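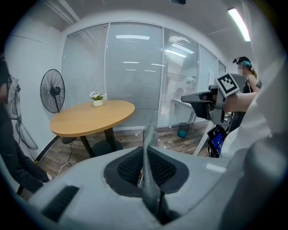 Toron hand-held gripper, wrist view, meeting room with the round table.

1/ Second week with the Toron kit from Puvden. Price as quoted to us: 349 per gripper, fingers included. Notes follow.

2/ The finger is a thin textured fin, tapering to a point. It stays in view of the wrist camera the whole time, so check your masks before you train on anything.

3/ Body is bulky. Khải Mạc runs sessions of up to 2 hours and swaps hands halfway. I get less than that before my grip starts to drift.

4/ Tracking held on most takes. We lost it on fast turns toward the blinds – long rows of slats all look the same to it. Slower turns fixed most of that.

5/ August total: 403 usable takes out of 700. Most rejects were tracking, the rest were bad starts. Hòa Tăng is rechecking the bad starts by hand.

6/ Export is slow and the log names are useless. Puvden says a fix is coming, no date given.

7/ Keeping two, sending the third back. Grarnau kit is next, same room and same tasks.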